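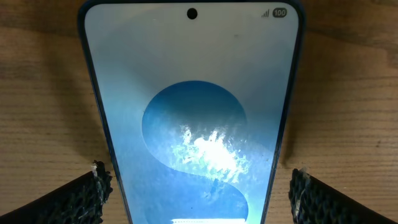

Photo: Daichi Hamada, project group 2

The Phone on the Table: A Report on Charging Habits and Screen Glare in Shared Study Spaces

Submitted Feb 22, 2019, by Daichi Yagi, Chin-lung Huang and Daichi Hamada
Project advisor: Katsuhiko Katayama

1. How we came to this topic

Our group started in September with a much bigger idea, which was to study everything students put on a table when they sit down to work. We had lists of notebooks, drinks, pencil cases, keys and snacks, and after two meetings it was plain that we would never finish. Mr. Katayama listened to all of it very patiently and then asked which of those things we looked at the most while we were supposed to be studying. We all laughed, and that was the end of the pencil cases.

So this report is about phones, and in particular about phones that lie face-up on a table next to somebody who is trying to read. We wanted to know two things. The first was how people feel about the battery number in the corner of the screen, and whether a full battery makes them leave the phone alone or pick it up more. The second was how much trouble people have with light bouncing off the glass when the phone is lying flat, and what they do about it.

2. Where we worked

Most of our sessions took place in the Arnness reading room, which has long tables and ceiling lights that stay on all day, even when it is bright outside. We chose it partly because it was close to our classroom and partly because the people who use it are used to students asking them odd questions. A few later sessions were held in the small room at Tanabe Hall, where you can switch the lights off one row at a time. That helped us a great deal with the second half of the project, and we wish we had asked for it sooner.

3. What we did

We asked 29 students to sit with us for one study period each. Everybody brought reading of their own choosing, and we asked them to place a phone flat on the table with the screen up, wherever felt natural. Afterward we had a chat, usually a longer one than we had planned, and we wrote the answers in a shared notebook that we called the Hisuvura notebook, after the stationery shop where Chin-lung bought it. The name stuck, so we have used it in our appendix too.

For the light part of the project we tried the same phone in several spots on the table and at several angles, sometimes flat and sometimes propped on a folded sweater. We kept the screen on and took turns reading the time and the battery number from a normal sitting position. A bright wallpaper was used for all of these trials so that we would not be changing two things at once. The one in our photo is a pale blue that fades to nearly white, with a big blue S across it. With the battery at 100 and the phone flat on the table, there is a ragged white patch of glare over the middle of the letter, while the battery number up at the top can still be read.

4. What people told us about the battery

We went in expecting that a full battery would be a calming thing. For some people it was. One student said that once she sees 100 she stops thinking about the phone altogether, as if a chore had been finished. But a good many others said the opposite, and we found their answers more interesting. A full battery felt to them like permission. They could watch something at lunch, or leave the screen on, or play one round of a game, and it wouldn't cost them anything they would miss on the way home.

The people with low batteries were often the ones who studied longest without touching the phone, but they weren't happy about it. Several kept glancing over to see whether the number had dropped. Daichi Yagi did this himself during a trial session, and he has asked us to mention that he was reading a very dull chapter at the time.

We also heard a lot about chargers, which we had not planned for. People choose their seats by the outlets, and they remember which outlets are loose. We have kept these remarks in the notebook, as they might make a nice project for next year's class.

5. What we noticed about the glare

The glare was worst when the phone lay flat and the reader's head was lined up with the reflection of a ceiling light. This sounds obvious now that we write it down, but it took us a whole afternoon of shuffling sideways along the bench to be sure of it. Moving the phone a hand's width to one side was often enough to make the bright patch slide off whatever we were trying to read.

Smudges made things harder. When the glass had finger marks on it, the light seemed to spread into a haze. Wiping the screen with a sleeve helped a little and a proper cloth helped more. Turning up the brightness was the first thing nearly everybody tried, and it did help with pale text on a dark background, although it did very little for the spot directly under the reflection.

At Tanabe Hall we switched off the row of lights over our table and left the others on. The difference was lovely, and two of the students who were with us asked whether the reading room could do the same – we have passed that question along to Kiyoshi Sakamoto, who looks after the building schedule.

6. Things we would change

We would ask people about their habits before the session as well as after it. Once somebody knows the project is about phones, they behave very well around their phone. We would also use more than one phone for the light trials, and a dark wallpaper along with the pale one. And we would settle the seating before everyone arrives, which would have saved us a lot of polite chair moving.

7. Thanks

Our thanks go to everyone who gave up a study period for us, to Mr. Katayama for his patience with our first plan, and to Mr. Sakamoto for the key to Tanabe Hall. The notebook pages are in the appendix, and the original is on the shelf by the classroom door for anyone who would like to read it.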